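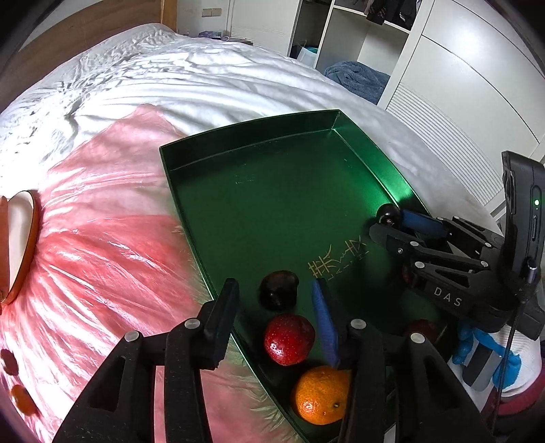 How do I wash a Skevlow wool-filled duvet at home?
Use a front loader on the gentle cycle, in cool water, with a small amount of liquid wool wash. Please keep powders and bleach away from it.

Skevlow Wool Duvet, All Seasons

The Skevlow is our middle-weight duvet, made for people who find down too warm in spring and cotton too thin in winter. The filling is carded wool and the cover is plain cotton, colour natural white. Wool takes up moisture from the body during the night and lets it go again in the morning, so we advise to fold the duvet back for a while before you make the bed.

Sizes: Single, Double, Queen, King
Filling: wool, carded in layers
Cover: cotton, closed with double stitching
Corner loops: 4, for tying inside a duvet cover
Supplied in: cotton storage bag with drawstring

Which weight should I choose?

We make two other weights. The Brarnex is lighter and suits a warm flat or a summer cottage. The Kusatwood is the heavy one, for an unheated bedroom. If two persons share the bed and they don't agree about temperature, many customers take two singles — this is usual in the country where I grew up, and it works well also here.

Before first use

The duvet travels compressed. Take it out of the bag, shake it from each side and leave it flat for 8 hours. A light smell of wool is normal and will go after some days near an open window. Please do not iron the cover to remove the folds. They become softer with use.

Drying

Dry it flat over two lines or on a wide rack, in the shade, and turn it when the upper side feels dry. A tumble dryer will shrink the filling and we can't repair this. Most years one washing is enough, and May is a good month for it in cooler places. Small marks on the cover can be cleaned with a damp cloth and a little soap.

Repairs and spare parts

If a seam opens, send us the duvet and we will close it free of charge during the first seven years. Corner loops can be ordered separately. Our workshop is in the old Ma mill building from 1925, and the stitching is still done there on nearly all sizes. King size is sewn by a partner workshop to the same pattern.

Delivery

Orders leave the workshop in four working days. Returns are accepted if the storage bag is unopened.

Page updated March 1, 2025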